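Moving the seed swap records off paper

2009-04-14

I spent most of the winter typing up index cards, and now that it is done I want to write down how it went before I forget.

The cards belonged to Edmund Sobczak, who kept them from the first swap until he moved in with his daughter last October. There were 2,401 of them in four shoe boxes. Each card is one variety of bean, squash, tomato or whatever came in, with the name of the person who brought it, the year, and a line or two on how it grew. Edmund wrote in pencil and pressed lightly. Some of the early ones I could only read by holding them next to a lamp and tilting them.

I started with the beans, which was a mistake. Beans are the biggest group by a long way, 536 cards, and half of them have no proper name. They say things like "brown pole, from Danuta" or "the good one from Oscombe." Danuta Czarnecka is still gardening, so I could call her. She remembered most of hers, and told me that two cards I had down as different beans were the same bean brought in a wet year and a dry year. I left them as two entries with a note on each. I don't think it is my job to merge things.
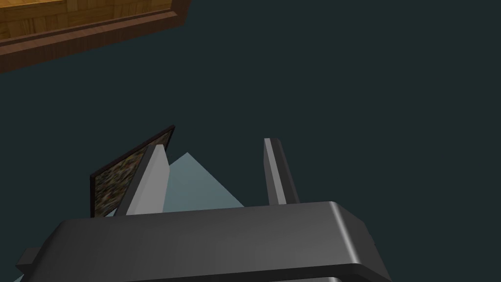

Gripper, fingers apart.

My routine was 20 cards after supper. On a good night that took under an hour. On a bad night I would get stuck on one word and lose the whole evening. "Laskowska" was one of those. It turns up on squash cards from several different years, and I first took it for the name of a grower. I went through every list of members I could find and she was not on any of them. Then Wiesława Sobczak looked at the card and said it was what her mother called a long gray squash, after the neighbor who gave her the seed. So it is a person after all, just one who never came to a swap.

I used a plain spreadsheet. Rangi Lockyer wanted me to try a database and set one up on my computer, and it worked, but I kept forgetting which form I was in. A spreadsheet has one row per card and I can see when I have skipped something. The columns are crop, name on card, other names, brought by, year, town, and remarks. I typed the remarks exactly as written, including the spelling. If Edmund wrote "tuff skin" then it says "tuff skin."

Dates gave me more trouble than names. For the first few years Edmund wrote the year the seed was saved, and later he wrote the year it was brought to the table. Those can be a year or two apart – sometimes more with tomatoes, since people sit on tomato seed. He could not remember when he changed over. I went by the color of the cards. The older ones are buff and the newer ones are white, and the change in handwriting falls close to the change in color. It is a guess and I have said so at the top of the sheet. 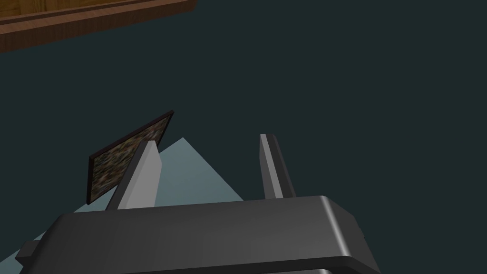 Gripper, fingers apart, nothing held between them

A few things for anybody who plans to use the list. It is sorted by crop and then by the name on the card. If you are looking for something your family grew, try the "brought by" column first, because the same tomato can be under three names. Daryna Kuzmenko found her aunt's paste tomato that way. It was filed under "pear, red, late," which would never have occurred to her.

The list does not tell you whether anybody still has the seed. I went back and marked the ones I know are still being grown by people I could reach, and that came to 80. The rest are blank. Blank means I don't know. Please don't read it as gone. If you have one of them in a jar somewhere, send me the name as it appears on the sheet and I will mark it.

The cards themselves are back in the shoe boxes, in Edmund's order. I put new rubber bands on them. He had the peppers ahead of the peas and I left it like that.

Next I have to do the loose slips that were in the bottom of the fourth box. They are mostly lettuce.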